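Kustbridge Forum
Home | Boards | Search | Help | Log in

Two-arm sorting: how many examples, and how messy?

Posted by Tekle Tekleab in Learning and Control, September
Last updated: 9:40 pm

tekle_t
I'm collecting teleop episodes for a small-parts sort into a tray. Two arms, both driven by hand. I have 947 episodes and the policy still hesitates when both grippers are near the pile. My plan was to go to 4000 before changing anything. Is that sensible?

saha_bench
I wouldn't. Look at what you have first. If most starts put the parts in the same spot, more of the same won't help. I threw out half of one set for that reason.

tekle_t
Starts are varied, I think. I dump the parts and spread them with my hand. Two people drive, me and Anca.

falla26
Disagree with saha. Volume fixed it for us. We changed nothing except the count and the hesitation went away. Don't delete data you've already paid for in hours.

saha_bench
You also swapped operators halfway through, falla. You said so in the Cenville thread. That isn't changing nothing.

falla26
Fair, but the new operator drove the same way as the old one.

anca_nistor
I'm the other driver. Tekle and I don't do it the same way. He brings both arms in together, and I park one and work with the other. I watched 52 of our episodes back to back last night and you can tell who is driving within a second or two. Both grippers in close to the parts:
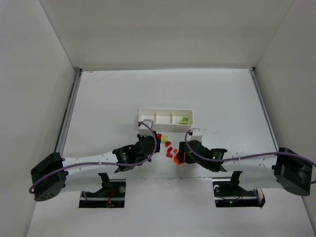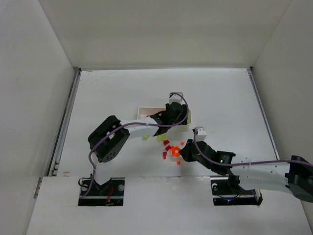
My vote is to write down one rule for which arm goes first and record a fresh batch under it. Keep the old episodes but tag them by driver.

saha_bench
Yes, do that. Train on one driver alone as a check. It costs you a night of compute.

falla26
Tagging is fine. I'd still keep recording while you test. And don't make the rule too strict or it will never learn to recover from a bad grab.

tekle_t
OK. Rule for now: the arm nearer the part goes, the other waits back. I'll tag what we have and train on Anca's first, her set is cleaner than mine. Will post the numbers when I have them.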